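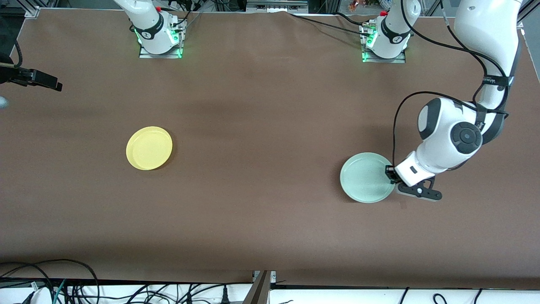

Fig. 7. Yellow plate at left, green plate at right, brown tabletop.

Print | E-mail

Table Setting, Unit 7: Spacing Plates

Welcome back! This is my favorite unit, and all you need is two plates and a bare stretch of table. Look at how much brown shows between the yellow plate and the pale green one. Each gets room of its own, and those colors really sing!

Try it at home: set two round plates side by side, then slide one toward you (by the rim, please, fingers off the eating surface). See how the whole table changes? Sketch both layouts and bring them to the Gronddale room in November.

Print | E-mail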